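Clumel board > Data collection > Stacked bricks in pick demos: keep or split?
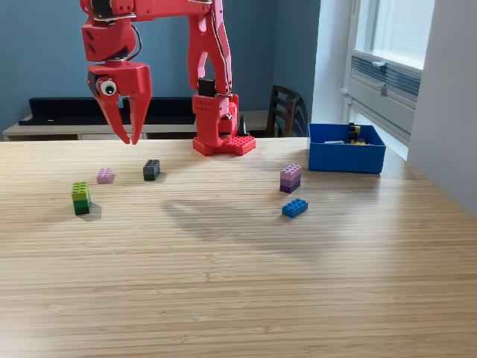
ferrule_k
The question is how to label stacks in our demonstration set. The task string is "put all bricks in the bin," teleoperated, one episode per table reset. Policy training runs on Budine with the default chunk length. My layouts mix single bricks with two-brick stacks, such as the light green on dark green one at the left and the lavender on purple one at the right, and operators handle them differently. Some grasp the lower brick and move the stack as a unit. Others pull off the top brick first. I have 47 episodes recorded and both behaviors are in there under the same string. Do I split them, relabel, or throw out one kind?

ostrava_bit
Relabel. Two strategies under one instruction gives you a bimodal action distribution right at the approach height, and a small policy will average them. You end up with the fingers closing at the seam between the bricks.

mdot
Disagree in part. Averaging is a problem with plain regression. If the Budine head is the diffusion one, it will commit to a mode. What is the head?

ferrule_k
Diffusion, 15 denoising steps at inference.

mdot
Then I would keep everything and look at the rollouts before touching labels.

ostrava_bit
It commits within a chunk. Across chunks it can switch, and with a stack that means descending for the lower brick and then re-planning for the upper one. I saw this on Karketti in January with nested cups. Fixing the operator instruction removed it.

tarn77
Separate issue: daylight. You have a window on the bin side and the arm throws a soft shadow over the middle of the table. If all episodes of one strategy were recorded in one sitting, the policy can use the light as a cue for which strategy to run. Check timestamps against strategy before you decide anything.

ferrule_k
Checked. 6 of the unstacking episodes are from a late session, the rest are spread out. Blinds would help, but then deployment has to be with blinds as well.

tarn77
Or record more at other hours. I prefer variation to blinds.

mdot
Same. Also vary the yaw of the 2x4. In your layout it sits at a diagonal, and if it is always that diagonal the wrist angle gets memorized.

ostrava_bit
My proposal: add a strategy field in the Melis manifest, values "unit" and "unstack," and train one run on each plus one on the mix. Use 5 resets per layout for evaluation, same layouts for all three.

mdot
5 is too few to separate the runs unless the gap is large.

ostrava_bit
It is enough to see fingers at the seam.

ferrule_k
Adding the field tonight. The mixed run goes first — it needs no filtering. I will post the manifest diff when it validates.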